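# Four hands are better than two

The shed behind Lorna Lennox's place in Felness used to hold a ride-on mower. The mower now lives under a tarp, and the good dry space belongs to a pair of robot arms that she has been building, rebuilding and swearing at since May.

"I wanted one arm," she says, clearing a chair for me. "Then I priced the parts and thought, well, if I'm printing one shoulder I may as well print two!"

The parts bill so far is $2460, not counting the first set of motors, which she cooked. Each arm has its own controller from a little outfit called Treda, and the whole lot runs on Trikex, a free program she found through a hobby forum and has since rewritten big chunks of (she's very proud of the colour-coded error log, and fair enough). It took her 39 evenings to get both arms moving from the one keyboard without a fault.
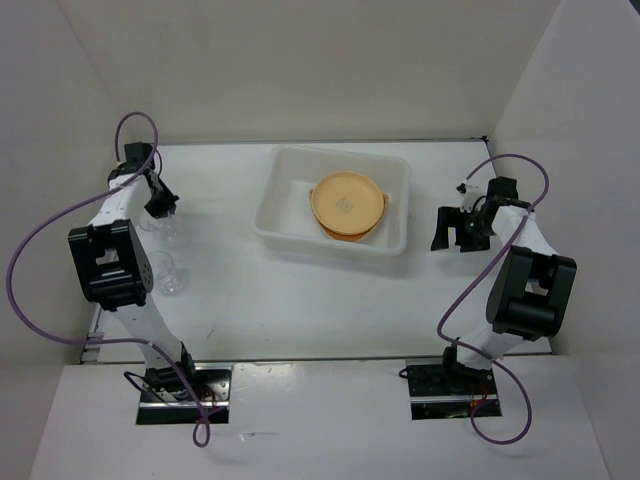
*The Felness bench, with crockery in the bin and two clear cups off to the left.*

What I love about this build is how plain the jobs are. Lorna isn't after backflips. She wants a plate picked up by its rim and set down gently, and she wants a clear cup found and gripped, which is a far nastier problem than it sounds. Her software has a terrible time working out where see-through things begin and end, and she has spent whole weekends fiddling with the lamps to help it along.

The cables were another saga. Her early wiring ran tight along the links and kept tugging at the connectors, so she switched to long purple leads with plenty of slack at the wrist. They flop about a bit, but she hasn't re-soldered a plug since.

Next on the list is the handover, one gripper passing to the other in mid-air. She's been reading up on a timing trick known in her circle as the Ristić method and has filled half a notebook with sketches of it. I asked if I could come back when it's ready, and she's promised to ring. She also wants her chair back, and somebody to help move the mower.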